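# Call for participants: does "decluttering" do anything at all?

We want 40 households in Hevville and Wallin to help us find out whether home organising advice is worth the paper it's printed on. Tubs with lids, labels, one in and one out, a place for everything: we have all been told it works. We have our doubts. 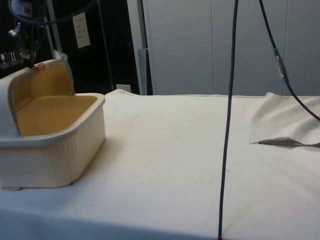 ## What this is

The Plenuvley study is a small piece of independent research into how people keep, lose and look for things at home. It runs for 24 weeks, starting in July. Half the households will follow a well-known style of tidying plan. The other half will carry on as they are, mess and all, and fill in the same diary.

The claims made for tidying are large. It is meant to save you time and money, help you sleep and stop rows about keys. When we went looking for the evidence, most of it came from people with something to sell, or from surveys where those taking part had just paid for a course and could hardly say it was a waste. We may find that the advice is sound, and if so we will say so. I wouldn't bet on it.

## Who we are looking for

- Adults living in Hevville, Wallin or the villages between, in any kind of home, rented or owned.
- Households of any size. If you share, everyone over 16 needs to agree to take part.
- People who have lived at the same address for at least a year and don't expect to move before the study ends.

You don't need to be untidy. You don't need to be tidy either, and we would like some of each. Please don't have a clear-out before you apply.

We can't take anyone who works as a home organiser, sells storage goods or writes about either. If your brother-in-law does, that's fine, but tell us.

## What you would do

1. Have a first visit at home, lasting up to 2 hours. We make a list of where certain everyday things are kept (scissors, spare bulbs, the boiler manual). We don't open anything without asking.
2. Keep a short diary, on paper or on your phone. You note what you had to hunt for, how long it took and whether you gave up and bought another.
3. Follow the plan, if you are drawn for that group. You can't choose your group, and swapping halfway would wreck the results.
4. Have a last visit, much the same as the first.

Expect the diary to be dull by the third week. Past studies of this sort have lost people at that point, so think about it before you sign up.

## What you get

£40 in cash after each visit. There is no prize draw and no free storage. We won't tell you that taking part will change your life.

The whole study has a budget of £2,000 for running costs on top of these payments, all of it from the Nalley Fund, which has no say in what we publish. Diaries are stored under a number, with your name kept separately.

## How to apply

Write to Fatima Effiong at the Plenuvley study office, Wallin, or leave a message with the office before 5pm. Give your name, the number of people in your home and the last thing you couldn't find. Questions about method, and complaints about it, go to Roald Hedlund at the same address.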